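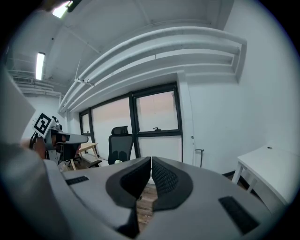

Hundard ha trasladado a sus operarios de clasificación de Flastthorpe una parte del trabajo que antes hacía el departamento de ingeniería: enseñar a los brazos robóticos a coger piezas. Desde noviembre, 18 empleados de la línea Botha dedican 3 horas de cada turno a registrar agarres con pinzas manuales, de dos dedos negros sobre un cuerpo gris claro. Las sesiones se hacen en una sala con mesas y sillas de oficina, y una de las pinzas lleva encima una tarjeta blanca con un patrón de cuadros en blanco y negro, que el programa Nadari utiliza para calcular la posición de la herramienta.

Según la empresa, el archivo suma ya 3.082 demostraciones válidas. Las descartadas se repiten al día siguiente – casi siempre por giros de muñeca demasiado rápidos.

Linnea Vik, responsable de producción, explica que los puestos de la línea pasan a dividirse en dos categorías, demostrador y supervisor de celda. La segunda exige un curso de 57 horas, impartido dentro de la jornada. Hundard no prevé despidos, pero tampoco cubrirá las jubilaciones en clasificación manual.

El delegado de personal, Edvin Berge, pide que el registro de agarres figure en el convenio como tarea cualificada, con su complemento. También reclama pausas fijas. «La pinza pesa más que la pieza, y el brazo lo nota al final de la sesión», señala. Las partes vuelven a reunirse el viernes.

La primera celda automática trabajará en el turno de noche, con un supervisor presente.

Portada | Industria | Empleo | Logística | Boletín | Contacto

Comentarios (3)

Zsófia Sipos
¿El complemento sería por hora registrada o por demostración válida? No es lo mismo.

Leif Hägglund
Por hora. Por demostración la gente iría con prisa y saldrían más descartes.

Tyra Hägglund
Hice el curso de supervisor. La parte de paradas de emergencia está bien, la de calibración se queda corta.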